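Right, a few of you asked about the gift bag thing after I mentioned it at lunch, so I'm putting it all in one spot. It's a bit of a ramble, get a cuppa.

The short version is that I've stopped wrapping food presents. I used to do the whole lot, tissue, cellophane, curly ribbon, and then the person would open it in the car and there'd be sticky tape all over the shortbread. These days everything goes in a paper bag with rope or twisted handles and I feel so much calmer about it.

Paper bags are not all equal though! The Sonwood ones are lovely and stiff but the handles are glued on at one spot and they let go the minute you put a jar of chutney in. I lost a whole jar on Mum's driveway in December and we were finding bits of mango in the gravel for days.

Partanen do a nicer one. Proper fold at the top, thick handles, and you get 12 in a packet. I only ever see them at the newsagent near the station, and she keeps them down low behind the wool, so have a dig.

If you like a painted look (I do, I'm a sucker for anything with brushstrokes on it) then get the kind with the pattern on the outside and plain pale paper inside. A pale inside makes whatever you put in there look cheerful, especially anything yellow or orange. I've no idea why, it just glows a bit.

Same reason I like a soft floral underneath when I'm packing. Faded roses, tulips, butterflies, all very nanna, and it makes a Tuesday night job feel like an occasion. 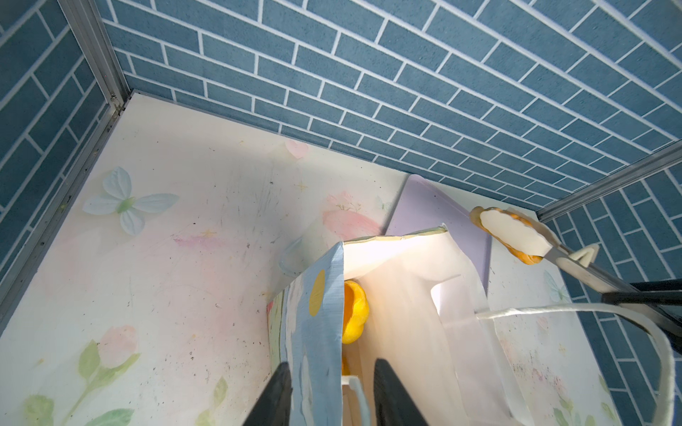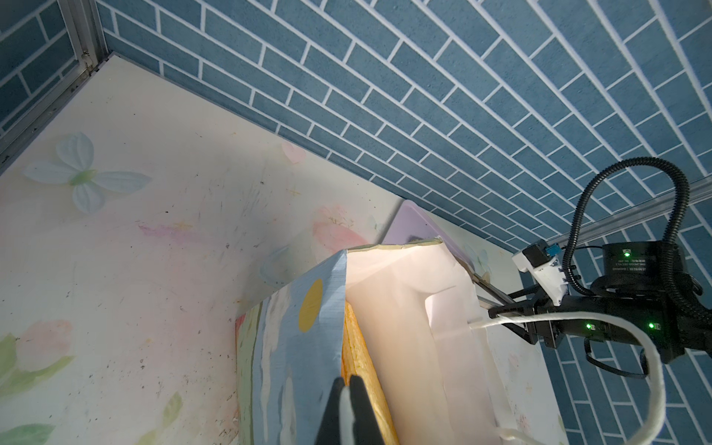 Blue brick, pale florals and an open bag, my favourite colours all in one go.
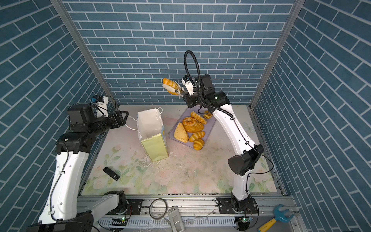 Olanrewaju Obi wrote back that bread should never go in a closed bag until it's completely cold, and that folding the top down even once on a warm croissant gives you a wet sock by morning. Leave it standing open on the bench overnight if you have to, and put a tea towel over it if there are flies.

Thank you Olanrewaju, I'm taking that on board, and I've been guilty of it more than once. I'm impatient and I want to do the pretty part. Tea towel it is.

Now, packing order, which is where my sister and I fall out every single year. She puts the pastries in first and then pokes the little extras down the sides. I put the solid things at the bottom and the pastries on top, and I won't be moved on it. A croissant at the bottom of a bag is a flat croissant, and I don't care how careful you think you were on the bus.

Tall skinny things go down the side, against the wall of the bag. They hold it open and it stands up by itself while you fiddle with the rest. A rolled napkin does the job if you've got nothing else long enough.

Handles! Flop them to the outside before you start filling. If they fall in you'll bury them, and then you're fishing about under the pastry with buttery fingers and there go your nice clean edges. Ask me how many bags I've had to start again.

Crumbs. They get everywhere, just accept it. I put a wipeable mat down and leave the whole mess until the last bag is done, then carry it to the back door and shake it out for the magpies. My neighbour irons hers (the tablecloth, that is, she doesn't own a mat) and I think that's a lot to take on for one evening.

For anyone pricing it up, I did 16 bags for the street morning tea and it came to $32 for the bags and tags, with the food on top of that. The tags were from Sastis, the plain brown ones with a hole already punched. Their string is rubbish, use your own.

I did try the Desto bags as well, because they were on special. Very pretty, but the paper is so thin that butter came straight through in one afternoon. Fine for soap or socks. I've got 3 left if anybody local wants them, they're on the hall table.

Next one of these is Saturday week and I'm doing cheese scones. If you have a way of keeping scones from sweating in a bag please tell me, I've tried baking paper between them and it only half helps.

Oh, and somebody asked about reusing the bags. Yes, always! Flatten them along the old creases, pop them under something heavy, and don't worry if the rim's gone a bit crumpled. Mine have been back and forth to my aunt's place so often that I've lost track of whose they were to begin with.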